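**Guest beds for the choir weekend**

It's February again, and you know what that means — the Trovcombe singers are coming over from Havirville, and we need to find beds for all of them! Kiri Goodwin has the list this year, and she tells me 63 guests have signed up, which is our biggest group yet and a lovely problem to have.

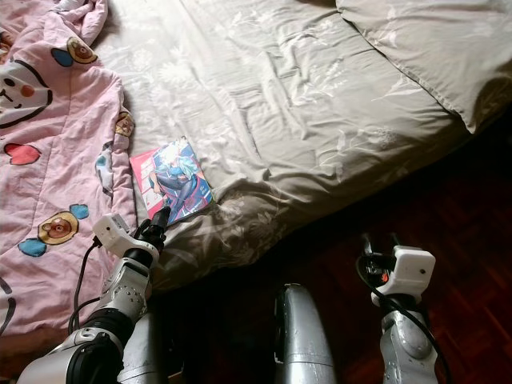

If you've hosted before, you'll know how little they ask for. A spare bed, a towel, a bit of toast in the morning and a ride to Mostyn Hall by 9:30 is plenty. My own guests last year stayed up half the night teaching me the alto line of a song I still can't get out of my head.

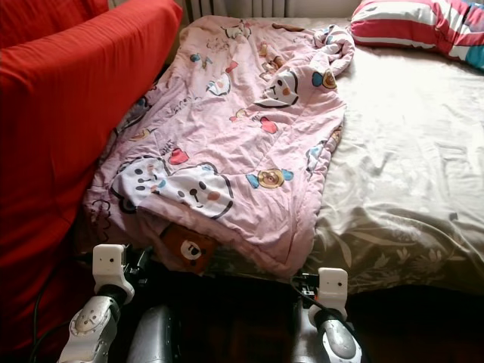 Families with kids are very welcome to host too (the singers bring a few of their own, and they love company). Gwilym Skyrme is running the van on Thursday evening for anyone arriving by train, so please give him your street address and a phone number, and tell him if you have stairs or pets.
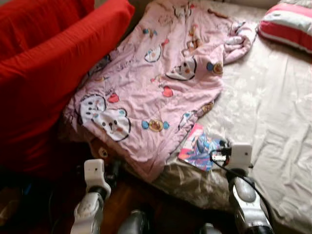
*Pink blanket with cartoon bear, beside the red cover.*

Call Kiri or leave a note in the box at the Draltden library. Sofas count!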